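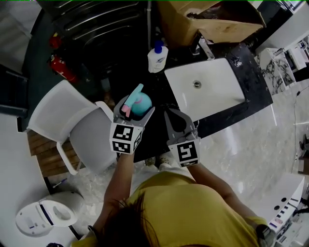

左手的夹爪握喷壶,右手的夹爪张开着,停在水槽旁边的台面边上。

手持夹爪在厨房和水槽边的使用办法

更新于2020年1月14日

这一页写给在家里或者小工作间里试手持夹爪的人。中文不是我的母语,有些词我用得可能不太自然,请大家原谅。如果哪一句看不明白,可以写信告诉我,我会改。

我和 Griet Dierckx 一起比较过两种手持夹爪,一种是 Trarham,一种是 Ketow。我们做的都是很普通的家务:喷清洁剂、擦台面、拿瓶子、把小东西放进盒子。说明书里写的是夹力、行程和电压,可是站在水槽前面的时候,会遇到别的问题。下面的办法大部分是我们自己试出来的,也有几条是 Joris Koster 教给我们的。他修咖啡机很多年,对密封圈和弹簧比我们懂得多。

先从台面开始

开始以前,把台面上不用的东西拿走。我说的不用的东西包括杯子、刀、湿的海绵,还有放着好看的小摆设。人的手可以绕过一个杯子,自己都不觉得。手上拿了夹爪以后,手变长了,也变宽了,夹爪后面还有一个标记块,它会先碰到杯子。

需要留下的瓶子,放在水槽的一边,彼此之间留出一个夹爪张开的宽度。这个宽度不用尺子量。把夹爪张开,平放在两个瓶子中间,不碰到就可以了。

黑色的、发亮的台面最难。灯光照在上面会反光,水滴和手印也看得很清楚。这对打扫有好处,你知道哪里还没有擦。对相机没有好处,反光的地方有时候会变成一块白色,标记块正好经过那里的时候,位置就会跳一下。我们的办法是关掉水槽正上方的灯,打开房间另一边的灯。如果只有一个灯,可以在灯下面挂一块薄的白布,离灯泡远一点,注意安全。

大纸箱可以放在台面靠里的地方,用来装收起来的东西。纸箱的盖子要向外折好。开着的纸板很容易挂住夹爪的手指,我们有一次差一点把整个箱子拉到水槽里。如果纸箱挡住了水龙头,请先打开水试一试,看纸箱会不会湿。湿了的纸板很软,底会掉下来。

地面也要看。我们在脚边铺一块透明的塑料布,水滴在上面容易擦。塑料布要铺平,四个角用胶带贴住。请穿鞋底不滑的鞋,不要穿袜子站在塑料布上。电线不要从脚下经过,尽量沿着墙走。如果一定要经过地面,就用胶带贴好,一段都不要翘起来。

怎样拿喷壶

喷壶是我最喜欢的测试物品。它有圆的部分、细的部分,还有一个会动的扳机,而且每个家里都有。

用夹爪拿喷壶有两个地方可以选:瓶身,或者喷头下面的脖子。

拿瓶身比较稳,放回去的时候也容易放直。缺点是瓶身常常又圆又滑,水多的时候很重。手指弯曲的夹爪在这里比手指直的夹爪好用,弯的地方正好包住瓶子。直的手指只有两条线碰到瓶身,瓶子会慢慢地转,等你发现的时候,喷头已经对着你自己了。

拿脖子比较轻松,重量挂在下面,手腕不累。但是脖子很短,夹爪的手指如果太宽,会碰到扳机。这时候你一夹紧,它就喷了。Griet 第一次这样拿的时候,把 Joris 的眼镜喷湿了。

我的建议是这样的:

第一次练习只装清水,装到瓶子的一小半。清洁剂等动作熟练以后再用。

喷头先转到关闭的位置。很多喷头前面有一个可以转的小帽,转到关的一边就喷不出来。拿稳以后,再用空着的手打开。

瓶身上如果有标签,标签翘起来的边要剪掉或者撕掉。夹爪会把它当作最容易抓的地方,然后标签下来了,瓶子留在原处。

瓶身上有水,先擦干。我知道这句话很简单,但是我们有半天的结果不能用,就是因为忘了这一步。

喷头的方向要在拿起来以前想好。拿起来以后再转方向,手腕要转得很大,标记块就会转到相机看不见的一面。

两只夹爪可以合作吗?可以,但是很慢。一只拿住瓶身,另一只从后面压扳机。Ketow 的手指比较窄,可以伸进扳机后面。Trarham 的手指宽一些,要斜着进去。我们试了很多次,最后在平时打扫的时候还是放弃了这个动作,请另外一个人来喷。如果你只想比较夹爪,这个动作很值得做,它能看出手指尖的松动。好的夹爪,手指尖在合上的时候左右不晃。不好的夹爪在空气里看不出来,一压扳机就看出来了。

不要太用力。软的塑料瓶被夹得太紧会变形,里面的水面升高,从喷头的缝里流出来。流出来的水会顺着瓶子走到手指的垫子上,垫子就滑了。然后人会夹得更紧,问题也更大。正确的做法是先放下,擦干,再来一次。

装多少水合适

我们用厨房秤称过。对 Trarham 来说,喷壶连水一起 300 克的时候,我可以很舒服地拿着它擦完一段台面。再重一些也拿得住,只是手会发抖,记录下来的动作不好看。

我们还用一个大瓶子试过,里面装洗衣液,连瓶子一共 845 克。Ketow 把它提起来了,在空中转了一点,没有掉。Trarham 也提起来了,但是放下的时候不能放直,瓶底的一边先碰到台面,发出很大的声音。这样重的东西,我认为还是用手拿比较好。夹爪能做到和夹爪适合做,中间有很大的距离。

你家里的喷壶和我们的不一样,所以请自己称一下。方法很容易:先装一点水,拿起来,停一会儿,放下。再加一点水,再拿起来。哪一次你觉得手开始发抖,就退回前一次的水量,在瓶子外面用防水笔画一条线。以后加水加到这条线就停。

空着的那只夹爪

很多人只注意拿东西的那只手。我们看记录的时候发现,打翻东西的几乎总是空着的那只。

它空着的时候,主人忘了它。它张开着,比合上的时候宽很多,手一放松,它就往下掉,碰到水槽的边,或者碰到旁边的瓶子。我们现在有一个习惯:不用的夹爪先合上,放在身体前面,高度和腰差不多。要用的时候再张开。

水槽的边是一个好的休息地方吗?我觉得不是很好。白色的陶瓷水槽边很滑,金属的夹爪碰到会留下灰色的印子。这些印子可以用小苏打和湿布擦掉,要擦很久。最好在台面的空处放一块折好的毛巾,累了就把夹爪放在毛巾上。

还有一点:空的夹爪不要停在台面外面。人经过的时候会碰到它。如果家里有孩子或者狗,这个高度正好是他们脸的高度。

标记块要保持干净

我们用的夹爪后面装着一个白色的方块,几个面上都印着黑白的图案。相机看到这些图案,就知道夹爪在哪里、朝哪边。在厨房里,这个方块比夹爪还要娇气。

水滴。水滴在图案上,会像一个小放大镜,黑白的边就弯了。用干的眼镜布轻轻按一下,不要来回擦。来回擦会把纸的表面擦毛。

油。做过饭以后不要马上试。空气里的油会落在图案上,看不见,可是手摸得到。可以用一点点酒精,倒在布上,再擦方块,先在一个角上试,看墨会不会掉。我们有一套图案是家里的打印机打的,酒精一碰就变成灰色的一片。

反光。有人在图案外面贴透明胶带防水,这个办法我不推荐。胶带发亮,灯一照,图案就没有了。如果一定要防水,请找表面不亮的膜,文具店里有,摸起来像磨砂玻璃。贴的时候从中间往外推,气泡要赶出去。气泡在边上还可以,在黑白交界的地方不行。

松动。每次开始以前用两个手指捏住方块,轻轻摇一下。它应该一点都不动。如果动了,以前做的校准就没有用了,要重新做。螺丝不要拧得太死,方块是塑料的,会裂。Joris 的办法是在螺丝下面加一个薄的橡胶垫圈,就是水管里用的那种。

左右不要弄错。两个方块上的图案不一样,左手和右手不能换。清洗以后最容易装错。我们在左边的把手上绕了一圈蓝色的线,颜色随便你选,但是不要用黑色或者白色的胶带,它们有可能被看成图案的一部分。

相机放在头上还是放在架子上

两种我们都试了。

放在头上,好处是你看哪里,相机就看哪里。不需要在厨房里找放架子的地方,换到浴室或者洗衣房也很快。缺点是人会低头。低头低得多的时候,头发会到前面来,自己的头也会挡住一部分。长头发的人请把头发扎起来,扎低一点,不要扎在头顶上,头顶要放带子。Griet 用一条宽的布发带,先戴发带,再戴相机的带子,她说这样不疼。

放在架子上,从上面往下看,台面看得很全,两只手同时都在里面。缺点是人弯腰的时候,肩膀和头会进来,有时候正好挡住夹爪。架子要比你想的再高一些,再往台面里面移一些。还有,架子不要碰着台面。我们第一次把架子夹在台面上,每次放下瓶子,整个画面都跳。

如果只能选一种,打扫台面我选头上的,拿小东西和放小东西我选架子上的。Griet 的看法和我相反。她个子比我高,低头的时候离台面更远,看得比我清楚一些。所以身高也有关系,请不要只听我一个人的。

不管哪一种,镜头都要擦。喷清洁剂会有很细的雾,喷过以后雾会到镜头上。我们每换一瓶水就擦一次镜头,擦的时候顺便看一下螺丝。

两种夹爪的比较

下面是我们写在本子上的话,我整理了一下。没有打分。我们试过打分,两个人的分数差得太多,后来就不打了。

手指。Trarham 的手指宽,弯得比较大,抱瓶子很好。拿薄的东西,比如一张湿的抹布,要试几次。Ketow 的手指窄,指尖能合得很平,拿抹布的角一次就可以。抱大瓶子的时候瓶子会转。

垫子。Trarham 的垫子软,是粘上去的。热水泡过以后有一个角开了,我们用一般的接触胶粘回去,等了一夜。Ketow 的垫子是套上去的,像一个小手套,可以拿下来洗。洗了以后里面也要干,不然一夹就滑出来。

扳机。这里说的是把手上的扳机。Trarham 的扳机行程长,比较容易控制慢的动作。Ketow 的扳机短,快,手小的人喜欢。用久了,Trarham 让我的食指累,Ketow 让我的手心累。

声音。Ketow 合到底的时候有“哒”的一声。晚上在公寓里用,隔壁可能听得见。我们在里面贴了一小块毛毡,声音小了,但是指尖合不平了,后来又撕掉了。

清洗。两种都不能放在水里。两种我们都用湿布擦,然后用干布擦,手指张开放着晾。缝里的东西用旧牙刷刷。Ketow 的缝少,省时间。Trarham 的弯手指里面容易留下干了的肥皂,白白的一条,看起来很脏,用温水和牙刷可以去掉。

右手还是左手。两种都说左右可以一样用。Trarham 的开关在把手的一边,右手用的时候拇指可以碰到,左手用的时候会不小心按到。我们在左手那一只的开关外面绕了一圈医用胶布。

如果有朋友问我买哪一种,我会先问他家里什么东西最多。瓶子多,就用 Trarham。抹布、袋子、小盖子多,就用 Ketow。我们现在经常一边一只,左手拿瓶子,右手拿布,校准麻烦一些,但是用起来顺手。

控制盒和线

控制盒我们用 Wiltel。它是一个小盒子,有四个插口,我们用了三个,两只夹爪和一个相机。

盒子不要放在台面上。我们把它放在一个有盖的饭盒里,饭盒的一边切开一个口,线从那里出来。口要在下面,这样水滴顺着线来的时候,会先掉下去,不会流进去。线在进饭盒以前留一个向下的弯,水就停在最低的地方。这是装洗衣机的人用的老办法。

Wiltel 的插头很紧,拔的时候请拿插头,不要拿线。我拉断过一根。新的线是在 Verhoeven 买的,那是我们街上的一家五金店,店里的人帮我找到了一样粗细的,还送了一小段热缩管。

如果夹爪没有反应,先不要打开盒子。按这个顺序看:插头有没有插到底,盒子的灯亮不亮,扳机下面有没有水。我们遇到的问题差不多都是第三个。把夹爪的扳机朝下放,等它自己干。不要用吹风机的热风,里面有塑料的小齿轮。冷风可以。

手湿的时候不要碰电源。电源插座离水槽要远,线不够长就把工作的地方换到台面的另一头,不要让延长线经过水槽。

擦台面的动作

拿住抹布以后,不要像用手那样画圆。夹爪没有手掌,中间压不下去,只有两个指尖的地方干净,别的地方还是湿的。

比较好的办法是把抹布折成一条,夹住一头,像拉窗帘一样往自己这边拉。拉一次,抬起来,放到远一点的地方,再拉一次。水都到了靠近自己的一边,最后一下推进水槽。

用海绵更容易。选硬一点的海绵,厚度比夹爪张开的宽度小一些。在海绵的背面切一条浅浅的缝,指尖可以进去,海绵就不会转。切的时候切浅一点,深了会断。

石头台面请用中性的清洁剂。醋和柠檬会伤大理石,这和夹爪没有关系,但是我们在试的时候喷得多,停留的时间也长,所以更要小心。喷完先等一下再擦,等的时候可以把喷壶放回去,两件事不要同时做。

水龙头后面最难擦。夹爪进不去,标记块会先碰到水龙头。我们试过把抹布绕到后面,两只夹爪一边一只,左右拉,像擦鞋那样。这个动作很有意思,水龙头也很亮。请不要用力,旧的水龙头下面可能是松的。

金属的水龙头发亮,里面会有标记块的影子。相机有时候把影子也当成一个真的方块。如果你看到位置忽然跑到水龙头那里去了,可以在水龙头上套一只旧袜子。我们套的是灰色的毛袜,难看,但是有效。

时间和休息

每一段不要太长。我和 Griet 约好,一次最多4分钟,然后放下夹爪,甩甩手,喝水。超过这个时间,肩膀会先抬起来,然后手腕变硬,动作就不自然了。

台面的高度也重要。夹爪加长了手,所以原来合适的台面会变得太高。可以站在一块结实的木板上,木板要大,两只脚都能放平。不要站在塑料椅子上,也不要站在马桶盖上。我写这一句,是有人写信问过。

我在七月做得最多,天热,手出汗,把手很滑。网球拍用的吸汗带绕在把手上很好,绕的时候不要盖住散热的小孔。冬天反过来,垫子变硬,第一次拿瓶子常常掉。先让夹爪在房间里放一会儿,空着开合几次,再开始。

写记录的办法

我们用一个普通的学生本子,放在离水远的地方。每一段写一行:哪一只夹爪,拿什么,台面是干的还是湿的,灯开了哪一个,有没有掉。最后一格写感觉。

“感觉”这一格我开始的时候觉得不科学。后来查问题,常常是这一格有用。比如我写了“右手怪怪的”,过了几天才看出来右边的方块松了。

掉下来的瓶子要写,没有掉但是你吓了一跳的也要写。Griet 用一个小圆圈表示吓了一跳。有一页几乎都是小圆圈,那天的台面上有洗洁精。

录下来的文件当天就改名字。过一个星期,谁都不记得哪一段用的是哪个垫子。

收起来

用完以后先关控制盒,再拔线。

夹爪擦干,手指半开。全合上的话,软垫子会粘在一起,第二天打开有声音,时间长了会撕坏。

标记块朝上放,上面盖一块干净的布,不要压东西。我们有一个放鸡蛋的塑料盒,把中间剪掉,方块正好在里面,不碰边。

喷壶里的水倒掉,喷头用清水喷几下。清洁剂留在喷头里会堵,下一次你以为是夹爪的力气不够。

抹布洗好挂起来。塑料布从两边往中间折,水就在中间,拿到水槽里再倒。

灭火器、电源总开关和门的前面不要堆箱子。试东西的时候,纸箱和盒子会越来越多,每天结束以前请走一圈看看。

读者写来的几个办法

有一位读者说,可以在瓶身上套两根宽的橡皮筋,一根高一根低,夹爪就不滑。我们试了,很好用。绑青菜的那种蓝色橡皮筋最宽。橡皮筋见了油会变粘,要常换。

另一位读者把旧的自行车内胎剪成小块,粘在直手指的里面,做成弯的样子。我们没有旧内胎,还没有试。如果你试了,请告诉我粘的是哪一种胶。

还有一位读者不同意我关灯的说法。她在水槽上面装了一条很长的灯带,说光从很多地方来,反光就变淡了。这可能是对的,她寄来的录像很清楚。我房东不让我在柜子下面打孔,所以我还是用白布。

Joris 看过这一页以后,让我加上一句:螺丝拆下来要放在有边的盘子里,不要放在水槽旁边。他在我家的排水管里找螺丝找了一个下午,找到的那一颗是别的东西上面的。我们的那一颗还没有找到。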